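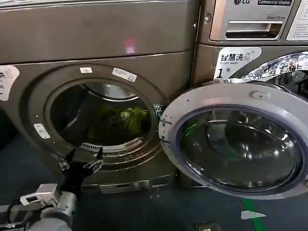
Uyên Nông replied:
Before anyone orders a part, please try a rinse with nothing in it and tell us if the water still sits in the bottom afterwards. If it goes away on an empty run and comes back with a load, the pump is fine and the trouble is most likely in the trap or in how the load is spinning.

Status changed from New to Waiting on site

Original report
Site: Gorkeck House, ground floor laundry
Machine: the one to the left of number 1
Problem: Clothes come out much wetter than they should. Cycle finishes as normal and the door unlocks. No error on the display. Two residents have reported it, both on the 40 degree wash. Number 1 is spinning properly.
Already tried: switched off at the wall for ten minutes, ran again, same result.

Site update
Ran the empty rinse as asked. No water left in the drum. Then put in three bath towels and a pair of jeans and ran a normal wash. Towels were dripping when I took them out. There was no banging during the spin, but it sounded slow and it stopped and started several times before it gave up.

Uyên Nông replied:
That helps. Stopping and starting is the machine trying to even the load out. It will drop the spin if it can't. Two things to check.

1. The drain trap, behind the small panel at the base. Turn the machine off first and put a shallow tray and an old towel down. Drain the little hose before you touch the cap. Undo the cap slowly, clear whatever is in there and screw it back until it stops.
2. The feet. Press on each top corner in turn. If it rocks, note which corner.

Also, what are people putting in it? One green garment on its own is a poor load for a machine this size. It sticks to one side and the machine can't balance it.

Site update
Trap done. Got out a hair grip, a lot of grey fluff and 80p in coins. Drained into a roasting tin, which I had to empty 3 times. Cap is back on and not leaking.
Feet: rocks at the front left. Not by much, but you can feel it.
On loads, yes, people do wash single items. The card system charges the same whatever you put in, so they wash what they need for the next day.

Uyên Nông replied:
Wind the front left foot down until the rocking stops, then tighten the lock nut up against the body of the machine. The nut is the bit people forget, and the foot works loose again within a week or two. A 17 mm spanner normally fits. Then repeat the same towels and jeans so we are comparing like with like.

Site update
Foot adjusted and nut tightened. Same load, same programme. Spun up first time and kept going. Towels damp but not dripping, same as I'd expect out of number 1. Did a second wash with bedding and that was fine too.

I have put a note on the wall asking for at least half a drum per wash, pockets emptied, and the door left open afterwards so the seal can dry.

Uyên Nông replied:
Good. Please add the trap to your monthly list for both machines. I'll leave this open for a few days in case the residents come back with anything.

Status changed to Monitoring

Site update
No more complaints. One resident asked for a refund for a wash she had to run twice. Passed to the office with the card number, ref 3000-49.

Status changed to Closed 11/2/24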